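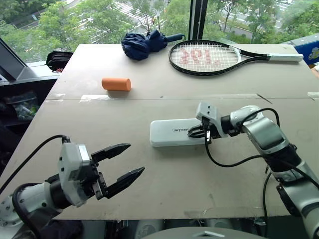
Table by the window, umbrella and racket still to find a home

Dronuta
Posted 9/13/25
Trying to sort out the big table in the back room at Liston. Everything small ends up on it. What do people do with long things like an umbrella and a tennis racket? I don't want hooks in the wall, we rent. There's also an orange cylinder that doesn't fit in any drawer I own.

Vlachou
Umbrella stand by the door, racket goes in with it handle down. Mine cost nine dollars at the op shop and has held up since June.

ardale64
Wouldn't put a racket in an umbrella stand. Wet umbrella next to the strings is asking for trouble. Lay it flat on top of a cupboard, or get a cover and hang it in the wardrobe.

Vlachou
You let the umbrella dry first. Never had a problem.

ardale64
Fair enough, but most people don't. I've restrung mine once already at 50 dollars and I'm not keen to do it again.

Dronuta
The wardrobe could work. Now the stationery. I have a hard plastic pencil case with a lid, and I want it to be the only place pens live. 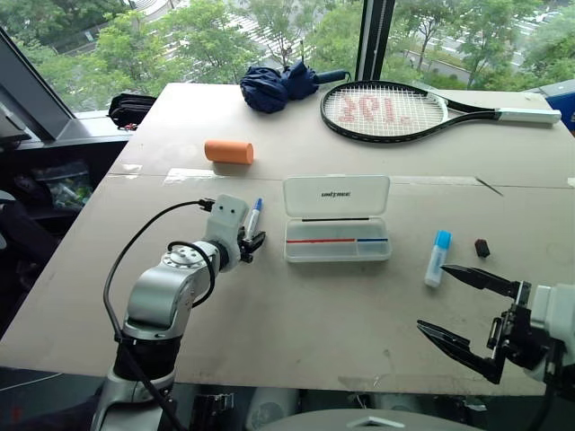 So far I have a red pencil and a blue pencil in the tray, end to end along the divider. The marker and the glue stick both have blue caps and I keep picking up the wrong one. Do they go in the case too or somewhere else?

Stojan Petkov
Glue separate, always. One loose cap and your pencils are stuck to the tray. Keep it in a mug - standing up, cap on top. The marker can go in the case if the lid still shuts over it.

Vlachou
Agree on the glue. I'd put a strip of coloured tape on the marker as well so you can tell them apart.

ardale64
I'd keep the lot together. If it's in two places you'll be looking in two places.

Dronuta
Going with the mug for the glue and tape on the marker. Racket to the wardrobe once I find a cover. Still open to ideas for the orange thing.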